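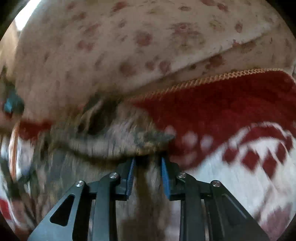 Can the shaggy throw go in the same wash as the printed covers?
Wash it separately. Long pile sheds in its first few washes and the fibres cling to printed cotton like burrs, so give the throw a cycle of its own and you'll save yourself an evening with the lint roller.

SECTION 4: SORTING, FOLDING AND DRESSING THE DAYBED

Revised 5/3/25 by Rajeshwari Krishnan

By this point the Widlow daybed should be standing on its feet with the slats locked (Section 3). Now comes the best part – the soft things! Everything in this section applies to the full Widlow bedding set: the long-pile throw, the light printed blanket, the pillows and their covers. If you have added pieces of your own, treat them like whichever item in the set they most resemble.

4.1 Before you start

Clear a surface as long as your arm span. A bed, a big table or a clean rug will do nicely. Take off rings and bracelets, as the pile of the throw catches on them and a pulled strand can't be pushed back in.

You will need:
- a soft clothes brush or a wide-toothed comb
- a lint roller
- the cotton storage bag from the Wovness box
- a damp cloth for the frame

4.2 Sorting the pile

If everything has come out of the box or the airing cupboard in one heap, resist the urge to tug at whatever is on top.

1. Find an edge of the lightest piece first, usually the printed blanket. Lift it from two corners and lay it to one side.
2. Slide a hand under the throw and lift it out in one go, from below. Pulling it by a pinch of pile stretches the backing.
3. Take out the pillows and stand them up on their long edges.
4. Shake each cover out once, away from your face.
5. Check the throw for anything that has travelled with it. Socks love to hide in there.

Note: new throws shed for the first 6 washes or so of their life. Do the shaking outdoors if you can.

Caution: keep the throw well away from heaters, candles and cooker rings. Long pile scorches far faster than flat cloth.

4.3 Brushing and folding the throw

The throw is my favourite thing in the set and it really does repay five minutes of care. A brushed throw looks twice as deep as an unbrushed one.

1. Lay it pile side up and run your palm across it. One direction feels smooth and the other feels prickly. Smooth is the way the pile lies.
2. Brush with the pile, in long light strokes, beginning in the middle and working out towards the edges.
3. Where strands have matted together, hold the backing flat with one hand and tease them apart with the comb. Go gently, a little at a time.
4. Turn it over so the pile faces down.
5. Fold it lengthways into thirds.
6. Roll it loosely from one short end. Stop when the roll feels springy, and don't squeeze the air out.

Rolling beats folding for anything with a long pile. A hard crease flattens the strands along one line, and that line takes days to lift. If you already have one, hang the throw over a door in a steamy bathroom, then brush it once it has dried completely.

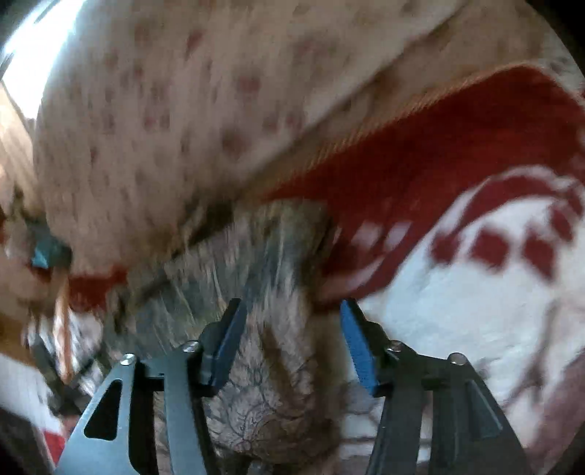 Stored rolled, the throw takes up more room than a folded one, so give it the top of the cupboard and put nothing heavy on it. Turn the roll over when you change the rest of the bedding for winter. I do mine in October, when the thick things come back out.

Note: the Pruvari fabric comb fits in the side pocket of the storage bag. Teeth upwards, please, or they poke through the seam.

4.4 The printed blanket

Much simpler, this one. It is flat and light, and it folds like a sheet.

1. Hold two neighbouring corners and shake it once so that the blanket drops straight.
2. Bring the corners together, print outwards.
3. Run your hand down the fold to find the other two corners, and bring those up to meet the first pair.
4. Lay it down and smooth from the fold towards the open edges.
5. Fold in half again, then into thirds.

The blanket measures 166 cm along its longer side. If it seems to have lost length after a wash, stretch it gently by hand while it is still damp and dry it flat.

Fading: printed cloth fades along its folds if it sits in sun. Change the fold line now and then. Starting with thirds in place of halves is enough.

4.5 Pillows and covers

Plump the pillow before the cover goes on. Plumping it afterwards only pushes the filling into one end.

1. Hold the pillow by its short sides and press your hands together sharply several times. Turn it and do the same with the long sides.
2. Turn the cover inside out and put both arms in, right to the far corners.
3. Grip the corners of the pillow through the cloth.
4. Shake the cover down over the pillow. The corners should end up full and square.
5. Run a finger along the inside of the opening to make sure that nothing is trapped, then close it.
6. Lay the pillow down and smooth the cover from the middle outwards.

Trimmed or bordered covers need a bit more attention. Iron them inside out, on the setting shown on the care label, and go along the trim with the tip of the iron. Pressing across it pulls the stitches flat and makes the edge wander. If a border puckers after washing, damp it with a spray bottle, ease it straight with your fingertips and leave it to dry before you reach for the iron at all – it often sorts itself out. 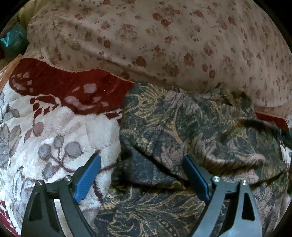
Small, scattered prints are wonderfully forgiving, so a slight twist in the cover won't show once the bed is made. Stripes and straight borders do show it. Line those up with the front of the daybed first and let the rest of the cloth follow.

Caution: don't overfill. If you have to force the opening shut, the pillow is too big for the cover and the seam will go at the corner. The covers in the set suit an inner up to 82 cm long.

4.6 Dressing the daybed

This is where it all comes together, and there's lots of room for your own taste. The order below is the one that slips least on the Strömberg slatted base, whatever you choose to do with the colours.

1. Wipe the frame with the damp cloth and let it dry.
2. Put the mattress on and push it firmly against the back rail.
3. Fit the bottom sheet, far corners first.
4. Spread the printed blanket over it, with an even drop front and back.
5. Stand the largest pillows along the back rail, openings facing the wall or tucked downwards.
6. Put smaller pillows in front, overlapping a little.
7. Unroll the throw across the foot end with the pile running towards the floor. Give it one last brush in place.

Leave at least 20 cm between the edge of the throw and the floor. Any lower and it gathers dust (and cats).

For mixing patterns, keep one colour that turns up in every piece, however faintly, and let the plain or mottled throw sit between two busy prints. Try it in daylight before you decide. Reds in particular look quite different under a lamp, and I have changed my mind over breakfast more than once!

4.7 If something looks wrong

The throw slides off. Check that the pile is facing up. The backing grips the blanket and the pile doesn't.

The pillow looks lumpy. Take the cover off and break up the clumps with your fingers. Filling that stays clumped may be damp inside, so dry it fully before use.

Fluff on the printed blanket. Use the lint roller on dry cloth, working in one direction. Washing it again with the fluff still on only spreads it about.

The cover is baggy at one end. The pillow has slipped. Grip both far corners again and repeat steps 3 and 4 of 4.5.

A strand is hanging from the throw. Snip it level with the others. Never pull.

Continue to Section 5 for washing temperatures and drying times.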